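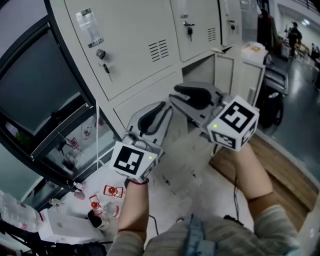
Categoría: Automatización > Pinzas y captura de demostraciones

¿Merece la pena el kit de pinzas de mano Tokach frente a teleoperar el brazo directamente?

Tenemos un brazo Kosden de seis ejes y queremos grabar tareas de apertura de puertas y cajones con llave. El distribuidor (Huang) nos ofrece el kit doble: dos pinzas, cubos de marcadores, cableado y licencia de exportación de un año. Me interesa saber cuánto se tarda en calibrar y si las trayectorias se reproducen sin retocarlas a mano.

Javiera Insaurralde

Arsalan Jafri
Para tareas de contacto corto, compensa. Con el kit registramos 38 repeticiones en una mañana; con teleoperación, en el mismo tiempo, no llegábamos a la mitad. La calibración inicial lleva unos 400 segundos por pinza y hay que repetirla cada vez que se desmonta el cubo. Tres observaciones tras varios meses de uso:

El seguimiento se degrada cuando la muñeca gira y el cubo queda de canto respecto a la cámara. Conviene ensayar el gesto antes de grabar y descartar las tomas con saltos.

La exportación entrega posición, orientación y apertura de los dedos. No entrega fuerza. Si la cerradura ofrece resistencia, la trayectoria reproducida suele quedarse corta y hay que añadir control de impedancia en el brazo.

Los cables son el punto débil del producto – el conector no lleva retención y se afloja con los tirones. Fijadlo al antebrazo con una cinta textil.

Respecto a los retoques: en puertas con tirador, casi ninguno. En llaves pequeñas, bastantes. El error angular que en un tirador se absorbe, en una llave la atasca.

Tien-fu Shek
Nosotros lo devolvimos. El soporte contesta pero tarda, y el precio de 1060 no incluía las almohadillas de repuesto. Las de Nernau entran limando un poco el alojamiento.

Kwan-ho Tsao
Antes de comprar pregunta por la versión del firmware. La anterior a octubre perdía la sincronía entre la pinza izquierda y la derecha en sesiones largas. Se actualiza por USB, con las dos conectadas a la vez. Lo de la fuerza lo confirmo, tampoco la da la versión nueva.

Utilizamos cookies propias y de terceros para mejorar el servicio. Aceptar | Configurar

Contacto | Normas de la comunidad | Volver arriba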